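Status: version 2, frozen in April. Corrections go in `ERRATA.md`; the episode files themselves are not edited.

# Platstead Bin Set

Platstead is a set of teleoperated manipulation episodes recorded over a divided sheet-metal bin. It was collected to train and evaluate the Gidell grasp policy on long, low-profile parts in clutter. The set holds 900 episodes from one arm and one bin.

## Splits

| Split | Episodes | Use |
|---|---|---|
| `train` | 594 | policy training |
| `val` | 106 | checkpoint selection |
| `test` | 200 | reported results only |

Splits are made by layout, so every episode that begins from a given arrangement of parts is in the same split. Version 1 was split by episode and leaked layouts between `train` and `test`. Results from the two versions are not comparable.

## Task

Each episode is one attempt to pick a named target from the front compartment and place it in the rear one. The operator drives the arm with the Bito handset. Episodes start with the rear compartment empty and finish on a placement, a drop outside the bin or an operator abort. Aborted episodes are kept and labelled.

Target classes are `block_red`, `bar_green` and `screwdriver`. Parts not named as the target are distractors and may be pushed aside. The operator is told the target before the arm moves and may not change it.

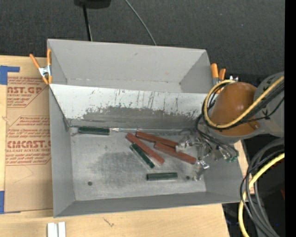
*Front compartment with all three target classes, fixed workspace camera.*

Layouts are tipped in by hand and left as they land, except that a part standing on end is laid flat. Parts may touch each other or lie against the divider. The bin is clamped at its sides and its position is checked against a saved reference at the start of each session. If it has moved, re-seat it before recording; do not correct for the offset in software.

## Contents of an episode

```
episode_XXXX/
 workspace.mp4
 joints.csv
 gripper.csv
 meta.json
```

- `workspace.mp4`: colour video from the fixed camera, no audio
- `joints.csv`: joint positions and velocities, timestamped on the controller clock
- `gripper.csv`: commanded and measured opening
- `meta.json`: target class, layout ID, operator code, outcome and free-text note

Video is timestamped on the host clock. Use `sync_offset_ms` in `meta.json` to align the streams. A negative value means the video leads.

## Labels

Outcome is one of `placed`, `dropped`, `missed` or `aborted`. The operator enters it at the end of the episode and a second person checks it from video. Where they disagreed, the reviewer's label stands and the original is stored as `outcome_raw`.

A part that is lifted and falls back into the front compartment is `missed`. This follows the Güneş labelling guide, with one departure: we count a placement as valid when any part of the target rests on the rear floor, even if it is leaning on a wall.

## Known issues

- The arm hides part of the front compartment during many approaches. No second viewpoint is supplied.
- Scuffs and scratches on the bin are constant across the set. A model can learn them as position cues; mask or augment if you plan to use another bin.
- Shiny metal, including the screwdriver shaft, can produce highlights that shift as the arm passes.
- Loose items on the table outside the bin are not controlled between sessions and should not be used as landmarks.
- The first 300 episodes have no gripper velocity. The column is present and filled with `NaN`.

## Not suitable for

Force estimation, bimanual work, or any claim about performance in bins of a different shape. There is no depth channel.

## Loading

```
python tools/load.py --root ./platstead --split train
```

Pass `--keep-aborted` to include aborted episodes, which the loader drops by default.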